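Consumer Claims and Evidence
Unit 5: Reading a package test
March 2023

Reading for this unit: the Stastwood handout on shipping damage, pages 1 to 4. Skip the foreword, it was paid for.

Packaging firms like to say a box "cuts breakage." Cuts it compared with what? Holard reports 716 complaints in a year and calls that low. Without the number of parcels shipped, it is neither low nor high. Selura gives us a total, 3,000 parcels, but picked the routes itself. I would not trust either figure to settle an argument over lunch.

Watch the word "tested" as well. It can mean a drop from a table, a ride in a truck, or a person in an office squeezing the lid. Ask who ran the test, how many boxes went in, and what counted as a failure. A dented corner is a failure to the buyer and often a pass to the seller.

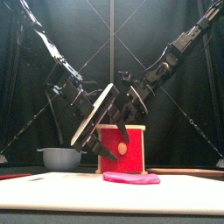 Fig. 5.1. Small red box on a tabletop, between two black robot arms.

Size matters more than the brochures let on. Results for small boxes get quoted for large ones all the time, usually in a footnote — and sometimes with no footnote. A heavy load shifts in ways a light one does not, so treat any claim that covers "all sizes" as unproven until you see the results by size.

For discussion: Selura says customers "prefer" its new box. The survey went only to people who had reordered. What is wrong with that, and would a bigger survey fix it?

Written answers, one page at most. Quoting the brochure back to me earns no credit.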